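Search this site
Enter your keywords
Search

Tromine feature – where we're up to

Hi all, and thanks for your patience with this one. I know I promised a report in March and you're getting it in May, but we were still arguing with the sales agent and I wanted to have something solid to tell you before I sat down to write.

The big news first: we have a picture lock! Tromine now runs 108 minutes, down from the two and a quarter hours some of you sat through at the rough cut screening (sorry about the chairs). Most of what went was in the second act. The whole subplot with the brother's trucking business is gone, and I fought for it longer than I should have. The editor cut it over a long weekend, showed me the result and I didn't miss it, which hurt a bit.

The remake rights are all squared away too. You'll remember the original was a small regional hit and that the rights holder, Jultomus, wanted approval over the ending. We sent them two versions and they went for ours, the one where she stays on at the ferry terminal. They've asked for a slightly bigger credit in the opening titles and I've said yes. It costs us nothing and they've been good to deal with, much better than the first lot we approached.

Pick-ups were four days instead of the three we budgeted. We lost most of a day to wind at the jetty and had to go back for the farewell, which can't be done indoors no matter how many clever people tell you it can. The extra day came out of contingency and there's still money in that line, so I'm not coming to you with my hand out. We used 55 extras for the terminal crowd, nearly all locals, and catering did a very decent lamb curry.

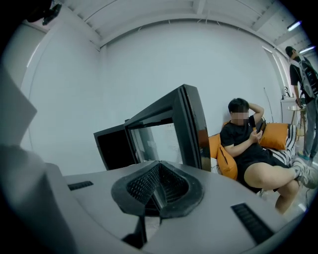
Music is where I'm least comfortable. Our composer has delivered seven of the eleven cues and they're gorgeous, especially the one under the night crossing, but the two songs are behind. The wedding number needs a proper playback singer and our first choice is on tour until August. I've got a guide vocal in there for now and it does the job for test audiences, though I wouldn't want a critic hearing it. If the tour dates shift again we'll go to our second choice, who is cheaper and available and, between us, might suit the song better anyway.

Sound and colour are both going through Nechyporuk, the post house we moved to after the first one doubled its quote. They've finished the dialogue edit on reels one to three. We'll need some ADR from our lead, mainly for the jetty (wind again), and her agent has given us two half-days. I'd like a third up my sleeve but I'll take what I can get.

We had one test screening, with 149 people through the door, and it went better than I'd dared hope. They laughed at the customs officer, they went very quiet in the hospital corridor, and nobody walked out that we noticed. The main grumble on the cards was that the first 20 minutes are slow. I half agree. We've since trimmed the bus trip and brought the phone call forward, and I think that fixes most of it. A few people had seen the original and wanted to know why we'd moved the story to the coast, so I'll have an answer to that ready for the interviews.

Now, release. The distributor is talking about up to 372 screens, which made me spill my tea. I'd treat that as their best day. It depends on who else is opening that fortnight, and there's a very large action sequel sniffing about the same dates. I'd honestly be happy with fewer screens and a longer run – our audience is the sort that waits for a friend to recommend something and then goes on a wet afternoon.

The trailer is in its third version. The first one gave away the letter and the second made it look like a thriller. This one has the ferry, the song and a good joke, and I'll send you all the private link once the titles are fixed. Posters are being printed now, a first run of 500, with the blue artwork most of you voted for.

What I need from you by the end of the month is a yes or no on the festival premiere. There's a slot on offer but we'd have to hold the commercial release back by five weeks to take it. I lean towards yes. The marketing people lean towards no, and they've put their reasons in the attached note, so please read theirs as well as mine.

Cost report is attached as usual. The only lines that have moved are pick-ups, insurance and a bit of freight. Give me a ring if anything looks odd, I'm in the office most mornings and I'm always happy to talk about this film!

Contact us | Privacy | © Hanari Pictures. All rights reserved. | Back to top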